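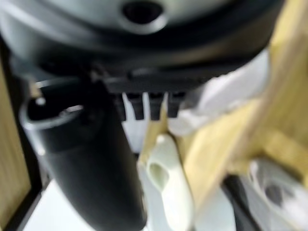 Desarrollo de una plantilla para el blog de un taller de encuadernación

Memoria del proyecto de la asignatura Desarrollo Web en Entorno Cliente
Autora: Anayeli Robles
Tutora: Tamsin McPhee
Fecha de entrega: 12 feb 2021

1. Introducción

El proyecto consiste en una plantilla para WordPress llamada Clellari. Se ha escrito para el blog del taller de encuadernación Zawadzka, que publica artículos largos sobre papel, costura y restauración de libros. El taller usaba hasta ahora una plantilla gratuita que dejó de recibir actualizaciones y que mostraba mal los artículos en el móvil: los menús tapaban el título y las notas al pie quedaban fuera de la pantalla.

El encargo era pequeño y cerrado. Hacía falta una portada con la lista de entradas, una página de artículo, un archivo por categorías y una página de contacto. No se pedía tienda ni registro de usuarios. El taller puso dos condiciones: que la plantilla pudiera mantenerse sin instalar un maquetador visual y que los artículos antiguos conservaran sus direcciones.

2. Punto de partida

Antes de escribir código se revisó la plantilla anterior. La hoja de estilos principal tenía 2084 líneas, y buena parte correspondía a componentes que el blog nunca había utilizado (carrusel, tabla de precios, contador). También se cargaban dos bibliotecas de iconos para mostrar los enlaces a redes sociales.

El marcado tenía problemas de estructura. El nombre del sitio aparecía como encabezado de primer nivel en todas las páginas, también dentro de los artículos, de modo que el título de cada entrada pasaba a segundo nivel y los apartados internos saltaban directamente al cuarto. La barra lateral estaba antes del contenido en el código y se recolocaba con posicionamiento absoluto. Con un lector de pantalla había que pasar por toda la barra antes de llegar al texto.

3. Herramientas

Se trabajó con una instalación local de WordPress y una copia de la base de datos del taller, sin los comentarios ni los correos de los lectores. Los estilos se escribieron en Sass y se compilaron con un script de npm. Para el control de versiones se usó Git, con una rama principal y una rama por cada tarea.

Como base se tomó Skutbridge, el esqueleto de plantilla que se reparte en el módulo. Trae los archivos mínimos (index.php, functions.php, style.css) y poco más. Se valoró partir de una plantilla hija de la que ya tenía el taller, pero habría obligado a seguir cargando la hoja antigua y a anular reglas una por una.

4. Desarrollo

4.1. Estructura de archivos

La cabecera, el pie y la ficha de entrada están en archivos separados dentro de la carpeta template-parts. La misma ficha se usa en la portada, en el archivo y en los resultados de búsqueda. El archivo functions.php quedó demasiado largo durante las primeras semanas y se dividió en tres: registro de menús, carga de estilos y opciones del personalizador.

4.2. Vistas del blog

La portada admite dos vistas, lista y cuadrícula. Se eligen en el personalizador de WordPress y el cambio se aplica también a las categorías. La cuadrícula está hecha con CSS Grid y pasa a una sola columna cuando el ancho baja de 600 píxeles. La vista de lista muestra el extracto completo; la de cuadrícula, solo el título y la fecha.

En la primera versión las dos vistas tenían cada una su propio archivo PHP. Al corregir un error en la fecha hubo que hacerlo en ambos, y en uno se olvidó. Después de eso se unificaron, y la diferencia entre vistas depende ahora de una clase en el contenedor.

4.3. Página de artículo

El texto se limita a una columna estrecha, con un tamaño de letra mayor que el de la portada. Las notas al pie se enlazan en ambos sentidos. Se añadió una tabla de contenidos opcional que se genera a partir de los encabezados de segundo nivel y que el autor activa con una casilla en cada entrada.

La generación de la tabla dio más trabajo del previsto. Varios artículos antiguos tenían encabezados repetidos —«Materiales» aparecía dos veces en el mismo texto— y los identificadores coincidían. La función añade ahora un número al final cuando el identificador ya existe.

4.4. Tipografía y colores

El taller quería conservar Hesen, la letra con la que imprime sus tarjetas. Se usa solo en los títulos, servida desde el propio servidor y con el juego de caracteres recortado al alfabeto latino. El cuerpo del texto utiliza las fuentes del sistema. Los colores se definieron como variables de CSS al principio de la hoja, y el gris de las fechas se oscureció después de comprobar que no alcanzaba el contraste del nivel AA.

5. Pruebas

Se comprobó el HTML de cada tipo de página con un validador. Los errores que quedan proceden del contenido de algunas entradas, con etiquetas sin cerrar pegadas desde un procesador de textos, y no se han tocado.

La navegación con teclado funciona en el menú principal y en el formulario de búsqueda. En diciembre se detectó que el submenú se abría al recibir el foco pero no se cerraba al perderlo. Se resolvió con un botón independiente para desplegarlo y el atributo aria-expanded.

No se pudo probar la plantilla en Safari para escritorio por falta de equipo. Tampoco se han hecho pruebas con el sitio en producción, ya que el taller prefiere esperar a la renovación del alojamiento.

6. Trabajo pendiente

Falta traducir las cadenas del panel, que están en inglés. El archivo .pot se ha generado, pero la traducción al español solo cubre la parte pública. La paginación de la portada pierde el filtro de categoría al pasar a la segunda página si se llega desde una búsqueda; el error está anotado en el repositorio con los pasos para reproducirlo.

Tamsin McPhee propuso en la última tutoría añadir una hoja de estilos para impresión. Hay una versión inicial en una rama aparte, que oculta el menú y el pie, pero todavía corta las imágenes entre dos páginas.

7. Instalación

La carpeta clellari se copia en wp-content/themes y se activa desde Apariencia. Después hay que asignar el menú principal y guardar de nuevo los enlaces permanentes. Para modificar los estilos se ejecuta npm install y luego npm run build dentro de la carpeta de la plantilla.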